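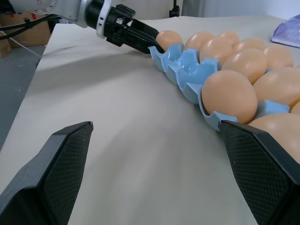 Page last changed: May 2022

Where Do the Eggs Go? A project on egg trays in a shared kitchen

By Svenja Pichler, with Cyrill Ammann and Fabian Oberholzer
Reading time: 6 minutes

Okay, so eggs. When our teacher, Ms. Eder, asked every group to pick one everyday thing in the house and improve it, the other groups went for chairs and bike locks and a really nice lamp. We picked the egg tray, and yes, people laughed, and we had a great time anyway!

All three of us live at Grakdale, the student house in Bidulbridge, and we share one kitchen with a lot of hungry people. Eggs are the one food we buy together. They come from Lim, the little farm store at the end of the bus line, in gray paper cartons, and then they go in the fridge and the trouble starts. Somebody puts a pot on top of them. Somebody else opens a new carton before the old one is finished. The paper gets soggy on the bottom shelf (our fridge drips, we've reported it) and then it tears when you lift it by one end.

What we wanted to know

Our first question was huge, something like "how should people store food together," and Ms. Eder sent us away to make it smaller. We ended up with this: does a hard plastic tray on the counter or the shelf work better for a shared kitchen than the cartons the eggs come in? By "better" we meant fewer cracked eggs, easier to clean, and people using it without being nagged. The nagging part was important to Cyrill, who does most of it.

The tray

The one we settled on is pale sky blue molded plastic, pretty glossy, with wavy raised ridges between the cups. We tried a clear one first and hated it, you could never tell if it was clean. The blue is great with brown eggs. Lim's eggs have that smooth light orange-brown shell, and against the blue they stand out from across the room, so you notice right away when you're running low. I'd love to say we planned that. Fabian bought it for the color.

The ridges turned into the most interesting part for me. On a paper carton the bits between the cups are soft and kind of squash down when you reach in. On the plastic tray they stay put, so an egg sits down in its own hollow and doesn't knock against the one next door. The inside of each cup is smooth too, so a wet cloth goes around it in one wipe. The outside is another story, with all those little curves along the edges, and dried egg white in there takes a toothbrush. (A new toothbrush. We bought one specially and wrote EGGS on the handle.)

What we did

We started in March by asking the house. We left a paper form on the kitchen table and 27 people filled it in, which made us very happy, and 19 of them said they had found a broken egg in the fridge at least once that winter. Quite a few used the "other remarks" box to complain about the freezer. We passed those on.

Then we ran the trial for 25 days. Paper cartons stayed on the top fridge shelf and the blue tray went on the shelf under it, with the same eggs from the same store in both. Each evening one of us checked for cracks and wrote it down in a notebook. People could take eggs from wherever they liked. We didn't put up any signs in the beginning, on purpose, to see what they'd do by themselves.

Taking eggs from the front

Here's the thing we talked about most. People empty the tray from the side nearest to them! You get a gap in the front row, three empty cups side by side with eggs still sitting at both ends of them, and everything in the back stays where it was. It makes total sense, your hand goes to the closest egg. But then whoever does the shopping fills the gap with fresh eggs, and the old ones in the back just get older.

Cyrill's idea was to turn the tray around after each shopping trip, so the back becomes the front. We tried it and it worked fine whenever Cyrill was home. My idea was to put new eggs in only from the left. That one lasted until the first person came home late and hungry. In the end Fabian stuck a small piece of tape on one end of the tray with "START HERE" on it, and that did more than both of our systems put together. I'm still a little annoyed about it.

Results

We ended the trial with 2 cracked eggs in the plastic tray. The paper cartons did worse, but I have to be fair here: we lost a page of the notebook (soup), so we can't give a proper number for the cartons and Ms. Eder told us not to guess. What we can say is that both cracks in the tray happened while someone was lifting it full with one hand. It bends in the middle a bit when you do that. Use two hands.

Cleaning was a clear win for the plastic. Cartons went out with the paper when they got dirty, and the tray just got washed, and once we had the toothbrush it was quick.

The using-it-without-nagging part is harder to judge. Most people switched to the tray in the first week, I think mainly because you can see the eggs without opening anything. Urs Reisinger from the top floor stayed with the cartons the entire time and told us he trusts cardboard. We put that in our notes exactly like that.

What we'd change

A handle, or at least a stiffer edge. Fabian made a few drawings of a frame the tray could sit in, with a grip on each short end, and we built one out of leftover wood from the workshop. It's too wide for our fridge! We measured the shelf and forgot the door. There's a second version coming with slimmer sides.

We'd also like to try a tray where the cups are marked in an order somehow, maybe with little raised dots, so you'd know which egg is next without the tape. And we'd keep the notebook away from the stove.

Presentation day

We showed all of this at Stondudance, the spring open day, with a full tray on the table and the wooden frame next to it. Kids kept asking if the eggs were real. They were, and we made omelets with them in the evening for anyone who helped carry tables.

Thanks to Ms. Eder, to the people at Lim who let us swap a few cartons, and to everybody at Grakdale who put up with us standing at the fridge with a pen.

Comments

Edeltraud Eder: Nice work, all three of you. Please add the survey form as an appendix, and Svenja, the soup page should be mentioned in the methods section too.

Urs Reisinger: Still trust cardboard. Good omelets though

kitchen2ndfloor: can we get the START HERE tape for the milk as well

Fabian Oberholzer: @kitchen2ndfloor the roll is in the drawer under the toaster, help yourself. Frame number two fits the fridge now, by the way, but only on the middle shelf.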